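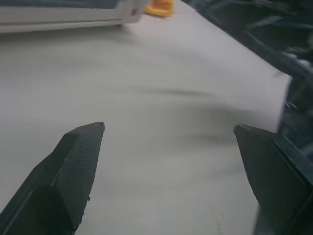 3. What the wrist camera gets to see

So this is the part of the project I ended up caring about most, and it wasn't even in our proposal! Heloísa and I had planned to spend the whole term on grasp planning, but once we started going through our recordings it was pretty clear that the view from the wrist was going to decide everything else.

With the gripper open like this, the two fingers take up a big chunk of the lower half of the picture. They're dark, they have that fine mesh-like texture, and they're the sharpest thing in there. The stuff on the far side of the table is a lot softer, and the little yellow-orange thing at the top only shows its lower part. Our first network (we called it Livel) loved the fingers. It learned them beautifully and pretty much ignored the objects.

We had 3000 frames to work with. I went through them all by hand over a lot of evenings in June and threw out the ones where motion blur made labeling hopeless, which left 2825. Then we trained two versions, one on the full frames and one with the fingers masked out, with 5 runs each and the same settings.

The masked version won in all five pairs. I was expecting a mess, so I reran the evaluation twice before I told Berkay Kahraman, our lab supervisor. He asked what happens with shadows, and that's a fair question – a soft dark streak on a pale tabletop can look a lot like an object edge, and both versions still fall for it. Masking does nothing for that.

One more thing I'd change: our mask is fixed for the open position. Once the fingers close it's in the wrong place, so for now we only use frames from the approach. Heloísa has started on a mask that follows the finger width, and her code is in the Skedasar folder with the rest of the scripts.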